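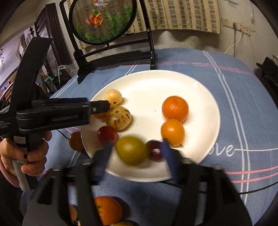 Vlasta Vondráček kept the inventory in a ledger with green columns, and the inventory of the house at Mirnthorpe took her most of June. She began in the attic and worked down. Each object received a line, a condition and an initial. The initial was the heir. There were two heirs, her brother Matúš and herself, and the will said that everything was to be divided equally, item by item, where division was possible.

The kitchen was the last room. Etelka Katona, who had cooked there for 19 years, was still in residence under a clause of the will and had gone on buying fruit. She bought it as she had always bought it, one of each kind, from the Turnard market, and put it out on the white plate on the blue cloth. The plate had a line in the ledger. The cloth had a line. The fruit did not, until Matúš raised the point.

"It was bought from the household account," he said.

"It's food," said Vlasta.

"It was bought from the household account before the account closed. The account closes on the date of signing."

She looked at the date of signing, which was July 24, 2019, and turned to a fresh page.

The method for perishables was not set out in the will. Their lawyer, Darcy Turcotte, was reached by telephone at Clivivton and gave the opinion that perishables could be divided by number, by weight or by agreed value, and that her time was billed in units of six minutes. Vlasta thanked her and wrote down one unit.

By number there were eight pieces, four each. Matúš objected that the large mandarin and the little citrus next to it could not be treated as equal. The mandarin was darker and would be sweeter. Vlasta fetched the letter scale. It had been assigned to Matúš on page 31, and she asked his permission, which he gave.

The scale had a limit of 90 grams. The small citrus came in under it. The pale yellow fruit came in under it. The mandarin pushed the pan down to the stop and stayed there. The streaked fruit did the same.

"Then by value," said Matúš.

"What did you pay for the mandarin?" Vlasta asked.

Etelka was drying a saucepan (page 44, initial V). She said that she had not paid for the mandarin. She had paid for the bag. Šindelář made up the bag himself and charged a flat price, and when something had a scar on it he put in something else to make up for it.

"Which one has the scar?"

"The streaked one."

"And which one makes up for it?"

Etelka considered the plate. "The red one, I think. Or the purple. He doesn't say."

Vlasta ruled a line down the page and wrote: scarred, one. Compensating, one, identity unknown. Matúš read it upside down and said that in that case the scarred fruit and the compensating fruit should be treated as a single lot and should not be split between the parties. Vlasta agreed in principle. She asked him to name the compensating fruit. He named the purple. She would have named the red. They telephoned Clivivton again, and she wrote down a second unit.

The opinion was that the parties could take turns. One would choose, then the other would choose two, and so on until the plate was clear. This was standard for silver. Matúš asked who would choose first. Ms. Turcotte said that a coin was usual. There was a jar of coins on the dresser, but the jar was on page 46 and had not yet been assigned.

They stood on either side of the table. Their mother had made them do this with cake. One cut and the other chose, and Matúš at seven had learned to cut with a ruler. Vlasta had learned to wait until he was satisfied with the halves and then to take a long time choosing. She remembered that she had not liked the cake much. It was poppy seed.

"You always took the left half," said Matúš.

"It was always bigger."

"It was the same. I measured it."

"I know you did," she said.

Etelka hung up the saucepan. She took the knife from the drawer, pulled the plate toward her and sat down with it. She quartered the mandarin first, peel and all. She cut the streaked fruit around the scar and put the scar on the saucer by her elbow. The knife went through the red fruit and stopped at the stone, and she worked it around and twisted the halves apart.

Vlasta watched the plate for a while. Then she crossed out the page, initialed the crossing-out and passed the pen to her brother, who initialed it also.

"Is that one sour?" he asked.

"Try it," said Etelka, and went on cutting.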